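Signaux de trading : Endeda met en doute les rendements affichés par les vendeurs d'indicateurs

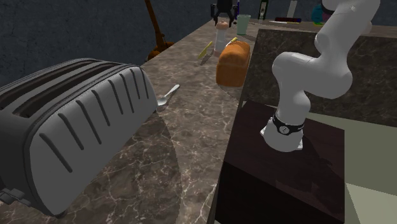 Par Finlay Moncrieff, responsable des études, Endeda

Nous utilisons des cookies pour mesurer l'audience de ce site. Accepter | Refuser | Paramétrer

Endeda publie en juin les résultats de son examen des signaux payants proposés aux particuliers sur le marché des changes. Le cabinet a suivi 162 signaux émis par 3 services, Fladance, Bellamy et Cetovex, et les a rejoués avec les frais réels d'un compte ordinaire. Sur ce total, 76 finissent dans le vert avant frais. Une fois déduits l'écart de cotation et le coût de portage, il en reste 13.

Les trois services annoncent pourtant des performances flatteuses. Aucun ne précise à quel cours l'ordre est censé avoir été exécuté, ni ce que deviennent les positions perdantes laissées ouvertes en fin de mois. Bellamy les retire de son tableau. Cetovex les reporte, sans dire pendant combien de temps.

« On nous vend un croisement de moyennes mobiles comme s'il s'agissait d'une information privilégiée, commente Finlay Moncrieff. Le calcul est gratuit sur n'importe quelle plateforme. Je veux bien croire qu'un abonné ait gagné de l'argent, mais j'attends de voir son relevé. »

Endeda reste prudent sur ses propres chiffres : la période est courte, l'échantillon modeste, et un marché plus directionnel aurait pu donner un autre bilan. Fladance conteste la méthode et promet un historique complet. Il n'était pas parvenu au cabinet au moment de la publication.

La note et le détail des ordres sont disponibles sur demande auprès du service de presse d'Endeda.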